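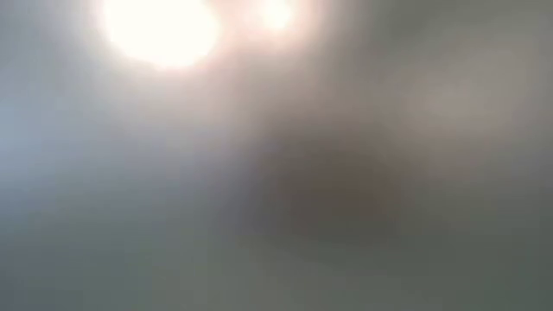

11/9/18

Long one today, mostly glaze. Coffee at my elbow, kiln ticking down behind me, so forgive the handwriting once this gets typed up.

Opened the Otow kiln first thing. Bottom shelf came out nice, top shelf came out shiny in all the wrong places. I was after the buttery satin we got on the Wirar tests and what I got was a car hood. Same bucket, same clay, same cone pack. The cones say the top ran a bit hotter (tip touching the shelf on top, tip just past three o'clock on the bottom), and I think the bigger problem is how it cooled. I shut the kiln off and went home. Last time Mihret was here to babysit it and she fired down by hand, and I'm now pretty sure that was the whole trick!

So, plan for the next one: same glaze, no changes to the recipe at all, slow cool from the top. I always want to fix two things at once and then I never know which one did it. Mihret Shiferaw, if you read this, please hide the magnesium from me.

Glaze notes, before I forget. The Brirkar batch is 2,683 grams dry. I know, stupid number. That was everything left in the feldspar bag and I scaled the rest to match instead of opening a new one. Sieved it twice. It settled hard overnight, like a hockey puck at the bottom of the bucket, and I had to dig it up with a paint stirrer before the drill mixer would even turn. Added a little Epsom salt dissolved in hot water and let it sit through lunch. Much better after that, kind of like heavy cream. It still drips off the lip of a mug in a long string, so maybe a touch thick. I'll dip half the next tiles as is and thin the rest.

Tiles: I made 30 fresh ones from the Ayele stoneware, the kind with the little foot so they stand up. Stamped the backs this time instead of using the oxide pencil, which smeared on me all last month. They're on the wire rack by the sink under a sheet of plastic. PLEASE do not peek under the plastic, the thin ones are already trying to curl.
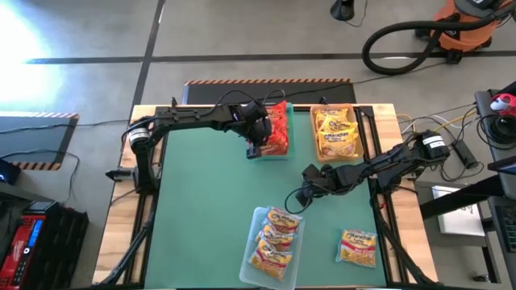
Back to the cooling thing. What I want to try is a drop to 1,900 at whatever speed the kiln likes, then a slow crawl down from there until I get bored or the building closes. Mihret thinks I should hold first and then crawl. She may be right — she usually is about kilns, less so about parking. If the controller will take the extra segments I'll put her hold into the firing after this one and we can compare tiles side by side.

Also I did the absorption check on the Ayele bars. Weighed them dry, boiled them, left them to soak, and then wiped them and weighed again. The first bar I wiped way too hard and the number looked too good, so toss that one. The rest agree with each other well enough that I'd trust this clay for mugs. I would not trust it for a vase on somebody's nice table yet.

Small stuff:
Test sieve has a tear near the rim. Use the other one.
Cone packs are low, 10 left in the box.
The 600 gram weight for the old balance is back in its drawer. I had it in my apron the whole time, sorry.
Shelf wash is mixed and in the jar with the blue lid. Two thin coats, let it dry in between.

Glazing tiles in the morning if they're through the bisque. Mihret has the key to the kiln room until then, so call her and not me.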